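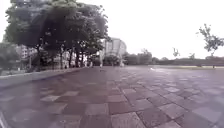

Red Squares Only

Cremilda kept to the red ones. Always had, grey was bad luck. Late for Harnetti again, two minutes, maybe three, shoes slapping.

Trees on her left. Dark under there. Suleiman would be by the third trunk, he'd said, with the envelope from Judier.

No Suleiman.

She stopped. One foot on red, one hovering. Phone out. Nothing.

"You still do that," somebody said behind her, and teh voice was his, only older.

She turned too fast. Came down on grey.

"Well," said Suleiman Iyamu. "Now your in trouble." He held out the envelope. It was already open.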